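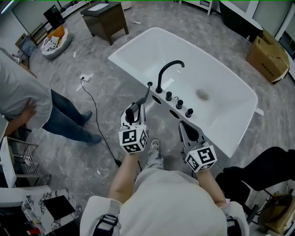 The Carnus is a pair of hand-held grippers for people who want to teach a robot arm some chores and have only a shared workshop to do it in. You hold one in each hand, do the job yourself, and the arm gets the lesson later. Each gripper wears a white cube with black square markers, so keep your sleeves off it. Shower heads make a good first job: close the left jaws around the handle, lift it from its slot beside the spout, and leave the right jaws open near the rim until you need them. Mind the hose.

What you get: 2 grippers, 2 marker cubes, 4 wrist straps and a bag of screws with a couple more than the instructions admit to. Jaws are printed in Plustico filament and will wear out. Print more.

Build time is one evening if you own the right hex key, and a weekend if you lent it to someone. Hayley Mellor's build log runs to 42 pages, over half of them on trigger springs, and we still recommend it.

Not included: the arm, the computer, the bathtub.

Works with the Rawat mount. The old Pemum bracket fits after some filing.

Page updated May 11, 2024. Next batch ships in October.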